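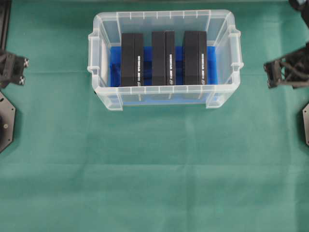

Aula 4: Relés de interface e a sua ligação no quadro

Curso de Quadros Elétricos de Comando, turma da tarde
Docente: Hajnalka Simon
Versão dos apontamentos: 5/3/24

1. Onde estamos

Na aula anterior estudámos as fontes de alimentação de 24 V em corrente contínua. Hoje tratamos do componente que fica entre o autómato e a carga: o relé de interface. Peço que tragam também o caderno de esquemas, porque o exercício do fim usa a folha do quadro Grevel que já começámos.

2. Para que serve um relé de interface

A saída de um autómato é, em geral, uma saída de pouca corrente. Uma electroválvula pequena pode ser ligada diretamente, mas um contactor maior ou uma carga em 230 V precisa de um elemento intermédio. O relé faz esta passagem e, ao mesmo tempo, separa galvanicamente os dois circuitos. Se acontece um curto-circuito no lado da carga, o cartão de saídas fica, na maior parte dos casos, protegido.

O Tarek Berrada perguntou na semana passada se o relé substitui o fusível. Não substitui. O circuito da carga deve ter sempre a sua própria proteção, calculada para o contacto e para o cabo.

3. Partes e designações

Bobina: terminais A1 e A2. Em corrente contínua respeita-se a polaridade quando existe díodo ou LED na base: A1 ao positivo, A2 ao negativo.

Contacto comutado: terminal comum 11, contacto normalmente fechado 12, contacto normalmente aberto 14. O primeiro algarismo indica o número do contacto e o segundo indica a função. Num relé com dois contactos temos também 21, 22 e 24.

Base: recebe o relé e monta-se na calha DIN. Existem bases com terminal de parafuso e bases com terminal de mola. No nosso laboratório usamos as duas, e o aluno deve saber preparar o condutor para cada uma.

4. Escolha do relé

Os dados que se procuram na folha técnica são os seguintes.

Tensão nominal da bobina e a sua tolerância.
Consumo da bobina, para somar à carga da fonte.
Corrente máxima do contacto, separada em AC-1 (carga resistiva) e AC-15 (bobinas de contactores e semelhantes).
Material do contacto. Para sinais muito fracos prefere-se contacto dourado.
Tempo de resposta.

Muitos alunos leem apenas o valor em AC-1, que é o maior, e escolhem um relé demasiado fraco para uma carga indutiva. No teste de outubro este foi o erro mais frequente.

5. Supressão da bobina

Quando se corta a corrente numa bobina, aparece nos seus terminais um pico de tensão. Em corrente contínua coloca-se um díodo em antiparalelo. O díodo é barato e eficaz, mas atrasa a abertura do contacto. Onde o tempo é crítico, usa-se um varístor ou um díodo com zener em série. Em corrente alternada não se pode usar o díodo simples; usa-se varístor ou circuito RC.

6. Cálculo do consumo (exemplo resolvido)

O quadro tem 60 relés iguais, todos com bobina de 24 V. A potência de cada bobina é 0,4 W.

Potência total: 60 x 0,4 W = 24 W
Corrente total: 24 W / 24 V = 1 A

A este valor soma-se o consumo do autómato e dos sensores. Considera-se que todos os relés podem estar ligados ao mesmo tempo, salvo se o programa o impede de forma segura.

7. Regras de cablagem no laboratório

Cortar o condutor com comprimento suficiente para chegar à base sem esticar.
Colocar ponteira em todos os condutores flexíveis que vão a terminal de parafuso.
Não pôr dois condutores no mesmo terminal, exceto com ponteira dupla.
Ligar os A2 com ponte de encaixe, quando a base a permite.
Separar na calha os cabos de 24 V dos cabos de 230 V.
Identificar as duas pontas do condutor antes de ligar.

8. Exercício para entregar

Na folha do quadro Grevel, acrescentar quatro relés de interface entre as saídas do autómato e as electroválvulas do tapete. Desenhar a bobina e o contacto com a referência cruzada. Escolher o tipo de supressão e justificar a escolha em duas linhas. Calcular a corrente total das bobinas, com 0,4 W por bobina.

O trabalho faz-se em pares. A Seo-ah Son e o Chidubem Babalola, que faltaram à montagem, combinam comigo uma hora para a parte prática.

Na próxima aula: relés de estado sólido e dissipação de calor.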